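Plirkau toy library puts its painted blocks back on the shelves

The painted wooden blocks at the Wallura toy library in Plirkau can be borrowed again from this month, after a winter in storage while the lending room got a new floor and new shelving.

The library lends toys the way a regular library lends books. Members take home a bag or a box for up to 4 weeks and bring it back to the desk on Benkirane Street. Last year it recorded 2,742 loans, and the blocks were the most borrowed item after the wooden train sets.

The full collection is 945 blocks. Most are plain cubes, and the rest are planks, arches and half-rounds that came in later with a donation from a closed preschool. For lending, they are split into cloth bags with a card inside that lists what should be there.

Latifa El Sherbiny has run the library for six years. She said the blocks went into storage first and came out last, mostly because of the drying time on the new shelves.

"People kept asking at the desk," she said. "We had puzzles, we had the trains, we had the big dolls' house. They wanted the blocks."

The question of whether to repaint them came up over the winter. Many of the cubes have chips and scuffs from years of being knocked over, and a few parents had offered to spend a weekend sanding and painting. In the end the library decided to leave most of them alone. Blocks with splinters or loose flakes have been taken out and will be sanded by Pascual Palma, a retired cabinetmaker who repairs most of the library's wooden toys in his garage. The others go back into the bags as they are.

Palma said a worn surface has its uses. Two freshly glossed cubes tend to slide, he said, and a tower of older ones is easier for a small child to keep standing.

"I would rather fix a train any day," he added. "With a cube there isn't much to do. You take the edge off and you check it with your thumb."

The colored cubes are often used at the tables before families decide which bag to take home. Staff suggest starting with a few cubes for children under three, then adding more colors once stacking two or three goes well. Planks are best kept for older children.
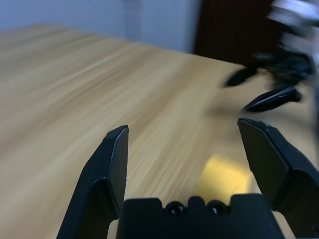
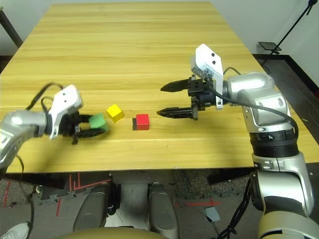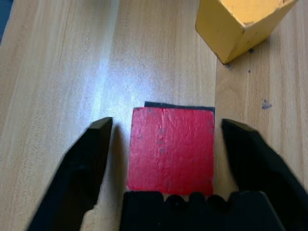
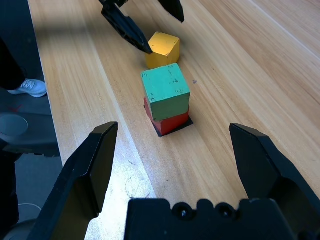 Last picture: green on top of red, with a yellow cube just behind.

Borrowing is open to any household in Plirkau and the surrounding villages. There are currently 135 member households, and the yearly fee has not changed. Each household may have one bag of blocks out at a time. A second bag can be added if it is still on the shelf in the last hour before closing.

Missing pieces are not charged for, but the library asks that the card in the bag be marked so the set can be made up again before it goes out. Othmane Fahmy, who works the desk in the afternoons, said stray cubes come back from all sorts of places, sometimes months later. One was returned in a rain boot.

Bags should be returned dry. If blocks need cleaning at home, a damp cloth is enough – soaking raises the grain and lifts the paint. Sets that have been chewed on should be handed over separately so they can be wiped down and checked.

A building morning for children ages 2 to 6 will be held in the lending room in May, starting at 10 a.m. Tables will be set out with blocks from several bags, and the train sets will stay in the next room. Places are free but limited, and parents can sign up at the desk. Children need to come with an adult.

The library also wants to hear from anyone who has large wooden planks or arches they no longer need. Cubes are not needed at the moment. Donations can be dropped off during opening hours, and painted pieces are welcome if the age of the paint is known.

Related items
Drukivine bridge closed to trucks until summer
New floor for Benkirane Street lending room finished
Reda Gaber to teach spring sewing course
Plirkau swimming pool changes its morning hours
Where to take old toys and games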